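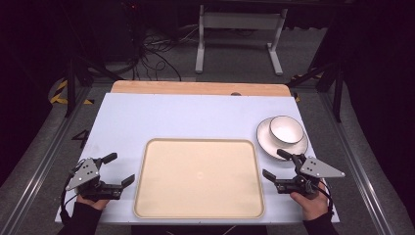 Serving tray

A serving tray (also tea tray, carrying tray, or just tray) is a shallow, flat-bottomed piece of tableware used to carry dishes, food and drinks, or to hold them together in one spot on a table. Differs from a plate in that food is mostly not eaten straight off it. Differs from a board in having a raised rim. In everyday use the words overlap a lot.

Shape and parts

Most trays are rectangular, round or oval. Rectangular ones with rounded corners are common in homes and canteens: easy to wipe, easy to stack, no sharp corner to catch a door frame. The parts:

Base or floor. Flat, sometimes with a slight texture so bowls don't slide.
Rim or lip. Low on tea trays, higher on butler's trays. Stops spills running off and gives the fingers something to hold.
Handles. Cut into the rim, fixed on top, or left out altogether. A tray with no handles is lifted from underneath or gripped at the short sides.
Feet. Mainly on bed trays.

Materials

Wood, metal, plastic, melamine, glass, wicker, pressed paper. Wooden trays are usually sealed or laquered. Melamine is light and hard to break but generally not for the microwave. Metal trays dent but last. Pale colors such as cream, beige and white are popular for breakfast sets as they go with most dishes, though they show coffee stains sooner.

Use with plates and bowls

For a single place setting the usual order is tray first, then plate, then bowl on the plate. The plate under the bowl (underplate or liner) catches drips and gives a place to rest the spoon. Bowl can sit in the middle or a little to the back, leaving room in front for bread. Heavy items go near the center of the tray, tall ones too, cups with the handles turned in.

When laying a table from a tray, the tray is put down flat first and things are taken off one at a time, from alternate sides if the load is heavy. Clearing is the reverse. Plates at the bottom, bowls nested on top, cutlery laid flat along one side.

Home or canteen

Canteen trays are made to stack by the dozen and fit a rail. Home trays vary more and are often bought one at a time. The Zolleo tray, a plain rounded rectangle sold through the Boltmont catalog, is a home tray made to canteen proportions. It was first listed in July and had a run of 1000 pieces, 212 of them in cream. A later version by Tavix has a higher rim. Collectors dont usually seperate the two. Natália Paulík's short guide to household trays lists both under "plain, no handles."

Care

Wipe with a damp cloth and mild soap, dry right away if wooden. No soaking. Plastic and melamine can mostly go in the dishwasher, top rack, check the underside for a mark. Scratches on a light tray pick up dirt and turn gray; baking soda paste helps some. Store on edge or stacked with a sheet of paper between.

Related items

Salver: small flat tray, usually silver, for letters or glasses.
Charger: large decorative plate set under the dinner plate. Not for carrying.
Lap tray: has a cushion underneath.
Trivet: for hot pans only.
Sheet pan: shaped much like a tray but meant for the oven.

See also

Underplate; Place setting; Tableware; Tea service

References

Paulík, N. Household Trays. Tóth, 100 pages.
Boltmont catalog, item 3281.

Page last edited 03/08/2022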